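News / Company announcements / Product safety and formulation

Grinemell revises formulation and pack labelling for Clernard facial moisturiser range

21 February 2019
By Grinemell Corporate Communications

Grinemell has completed a revision of its Clernard facial moisturiser range. The revised products replace the current versions in all sales channels from June. The change covers the preservative system, the fragrance load and the labelling on both the tube and the outer carton.

The revision applies to the day cream and the night cream. The cleanser and the lip balm are not affected and keep their existing product codes.

Under the new formulation, added fragrance has been removed from the night cream and reduced in the day cream. The preservative system in both creams has been changed to one already used elsewhere in the company's catalogue. The emollient base is unchanged. Customers who use both creams may notice a difference in scent and a slightly thicker texture in the night cream at low room temperatures.

Stability testing was carried out by Oyewole, the contract laboratory that has handled the range from its launch. Samples were held at controlled temperatures and checked for separation, colour change, pH drift and microbial growth. A home-use study followed, in which 229 adults applied the day cream every morning and recorded any redness, dryness or stinging in a diary. Participants were asked not to introduce any other new skin care product during the study period.

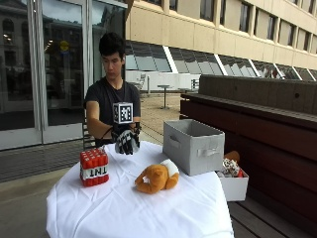
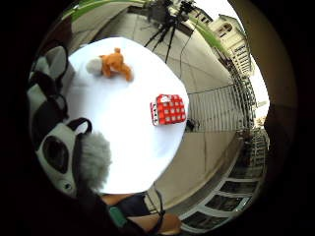
Reading time: 2 minutes

Of the 229 participants, 38 described their skin as sensitive on enrolment. Their diary entries were analysed separately. The findings were used to set the final fragrance level in the day cream and to revise the directions for use, which now recommend a patch test on the inner forearm before first application.

The tube label has been reset in a larger typeface. Ingredients are listed in full on the carton and on the tube, where previously the tube carried a shortened list. The period-after-opening symbol has moved from the crimp to the back panel. Batch codes remain on the crimp.

Both creams will continue to be sold in the same sizes at the same recommended retail price. Stock of the current formulation may be sold until exhausted and remains suitable for use up to the date printed on the pack. The two versions can be told apart by the word "Revised" below the product name.

Distribution to pharmacies and independent retailers will be handled by Trikerach. Retailers may order from the start of June, and the minimum order for own-label display cartons is 1,000 units. Standard cartons have no minimum.

Trade customers should direct enquiries to their usual Trikerach account contact. Consumer enquiries should be sent to Grinemell through the contact form on the company website, quoting the batch code where one is available.

Related announcements
Clernard lip balm: change of cap supplier
Updated patch test guidance for leave-on products
Trikerach appointed pharmacy distributor
Returning empty tubes and cartons: participating stores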